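The Mug Rack Question

I have been drying cups upside down on a dish towel for most of my adult life. You wash the cup, you put it rim-down on the towel, and an hour later you pick it up and there is a ring of water trapped inside with a faint smell of towel. Then you put it in the cupboard anyway. I assumed everyone lived like this.

In March I moved things around and lost the cupboard. Long story, involving a shelf bracket and my belief that drywall is stronger than it is. The cups had to live out in the open, which meant they had to live on something, which meant shopping.

There are a lot of mug racks. I scrolled through 160 of them on Edunora one night before I noticed that I was looking at the same nine racks in different lighting. The fancy ones are from Cestum and look like something you'd hang a bicycle on. Postma does a wall-mounted one, and I have already told you about me and walls. One listing had 2476 reviews, and the most recent was a single word: "Leans."

I ended up comparing notes on the black wire kind, which cost $22 and stands on its own feet. A big sheet of brown paper went over the table, and two cups went out with it.
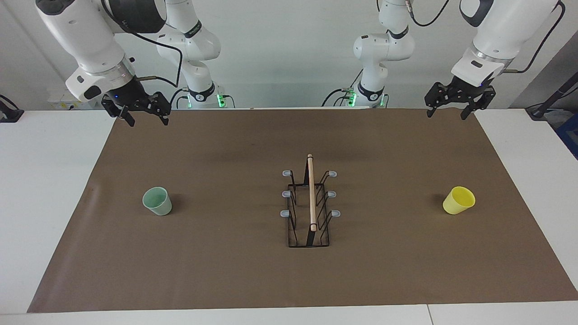
Two cups, one wire rack, and a paper mat that refuses to lie flat.

About that paper. I like brown paper on a white table for any job involving dishes. It is cheap, you can see what you're doing on it, and when you're done you fold it up and feel like a person with systems. The wrinkles never come out. I tried ironing a piece once and I don't want to discuss it.

Anyway, cups. My first theory was that any cup would hang on any hook, a hook being a hook. Flustik sells what they call an "all-vessel" rack on exactly this promise, and I owned one for up to three days before it went back. Their hooks were bare metal and short, and a cup would hang there right up until somebody closed a door. I have wood floors. I now own fewer cups.

What you want, I have decided, is a hook with some rubber on the end. The rubber gives the cup something to hold on to, and it stops that awful scraping noise that makes your teeth feel loose. Four hooks is plenty for a household that uses the same two cups every day and pretends the others are for guests.
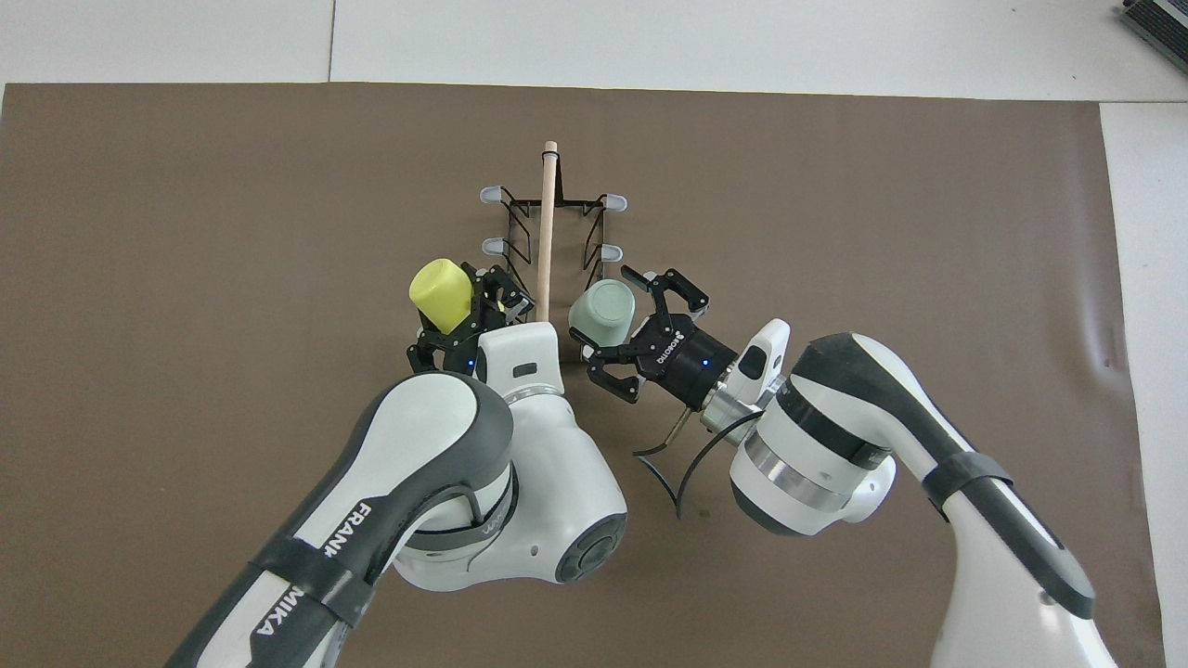
Yellow-green on the left, sage on the right, with the wooden dowel in between.

The cups are plastic, which I realize will lose me some readers. I had a whole ceramic phase. See above, under wood floors. Plastic cups are light, so the rack doesn't lean, and I no longer have a favorite to mourn. I also like the two greens together more than I expected to, though my sister-in-law calls that yellowish one "hospital pear" and now I can't see it any other way.

The dowel up the middle I can take or leave. It's light wood with a rounded top, and it does make the rack look less like a part from an oven. My hope was to use it as a handle and carry the whole thing to the sink in one trip. I would not, personally, try this with cups on.

One more thing, for whoever emailed to ask about angle. Bottom up and a little tilted is my preference, so the water has somewhere to go. Dead level and you're back to the towel problem with extra furniture.

Next up is the drawer with the lids in it. There are 93 lids. I have two cups and, as far as I can tell, four containers.

Posted 4 May 2022

Contact | © 2022 All rights reserved | Back to top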